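Clarden Housing Trust to open 3 repair counters for tenants

CLARDEN, Saturday, October 10, 2026

Clarden Housing Trust will open repair counters in Titov, Waaka and Hinum this fall, giving tenants a place to report problems in person and to pick up small replacement parts free of charge.

The decision follows a survey mailed to all 3,659 households in August. The trust received 2,574 completed forms. Of those, 1,373 named slow repairs as their main complaint, well ahead of parking, noise and trash collection.

Tenants can now report a problem only by phone or through the online form. Many wrote that they had trouble explaining a fault over the phone, or that they waited days to hear whether a visit had been booked. At the counters, staff will enter the request and give the tenant a printed slip with the date of the visit.

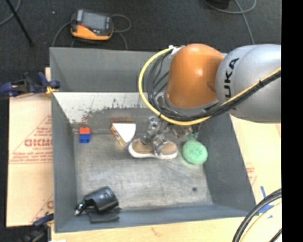 The counters will also hand out faucet washers, cabinet hinges, window latches and similar items to tenants who prefer to do a small job themselves. Anything that involves gas, wiring or the main water supply must still be done by the trust's own crews.

The Titov counter opens first, in the ground-floor office next to the mail room. Waaka and Hinum will follow once the leases are signed. All counters will be open on weekday mornings, with one late evening each week – the day will be posted at each building.

The emergency phone line is not affected and will continue to run day and night. Rents and service charges will not change as a result of the new counters.

Media inquiries: Communications Office, Clarden Housing Trust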